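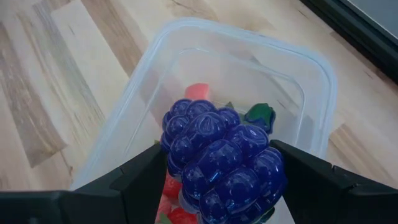

2 min read (list archive, web view)

Re: [makholm-growers] Netting before the grapes color up?
Sat 7 October

On the Makholm growers list, a member in Zollton wrote:

> We lost most of the back row to starlings again. I put the net on when
> the fruit had already turned, and they had found it by then. When do
> the rest of you cover? Also, is the wide mesh from Trostard any good,
> or should I pay for the fine one?

I cover at the first sign of color, on whichever vine turns first, and do the whole row the same day. On my slope that is two or three weeks ahead of picking. Waiting for the late vines has cost me fruit every time I tried it.

On mesh, I have used both. The wide one is cheaper and lighter to handle, but small birds get their heads through it and it snags on every spur. The fine one has lasted me 4 seasons with a few patches. I would buy the fine one and skip the side clips, which crack in the cold. Clothespins hold just as well.

Close the bottom. Most of my losses in the first years came from birds walking in underneath. I gather the net under the lowest wire and pin it every 16 inches. Check it in the evening for anything caught.

For the record, my row in the Llewellyn field is all blue table grapes, seeded, on a single high wire. Picked weight this year was 749 pounds, with the net on from the first color. The end post needs replacing and I will do that in March when I prune, so if anyone is ordering posts then, let me know and we can split the delivery.

One question of my own. Has anyone kept blue grapes past Thanksgiving in an ordinary refrigerator? Mine go soft at the stem after a month. I do not wash them first, and I have tried both paper bags and open trays. The trays did a little better.

I can bring the spare net to the next meeting if the Zollton member wants to look at it. It is the 14 foot width, folded, with two patches near one end.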